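Desktop robot arm (home and shared-shop builds)

A desktop robot arm is a small jointed arm you can put together on a table, usually from printed parts, hobby servos and a controller board. I've built two of them, one in my spare room and one at the Brunholm shared workshop, so this entry leans on what I learned there (the other editors are welcome to tone me down!).

Parts

Most builds have a base, a shoulder, an elbow, a wrist and some kind of gripper. The Skosham pattern, drawn up by Kimie Okabe, is the one I started with, and I still like it -- the shoulder bracket is chunky and it forgives sloppy drilling. Isamu Wada's later version moves the elbow servo down into the base and drives the joint with a belt. It's lighter up top, but oh boy, that belt is fussy to tension. My finished Skosham arm weighs 628 grams without the power supply.

Power

Servos pull a lot of current when they all start at once, so they get their own supply, with the ground shared with the controller. I put a 1000 microfarad capacitor across the servo rail and the random resets stopped that same evening. Brayden Dufour runs his without one and swears it's fine.

Software

The arm gets its moves from a laptop over USB. I use Kuroda, a little script package that Aigars Stankevičius wrote for the Stovamham club, and it does what I need: you set the joint limits, save some poses and play them back.
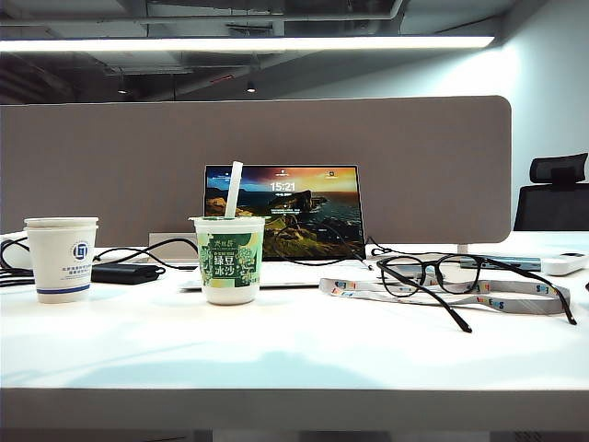

Set the limits before anything else, please. My first elbow drove itself straight into the base at full speed and stripped a gear, and the replacement took until March to show up. I now cap new joints at 70 degrees of travel and open them up bit by bit once the wiring has proved it won't snag.

See also: Servo horn; Belt tensioner; Gripper pads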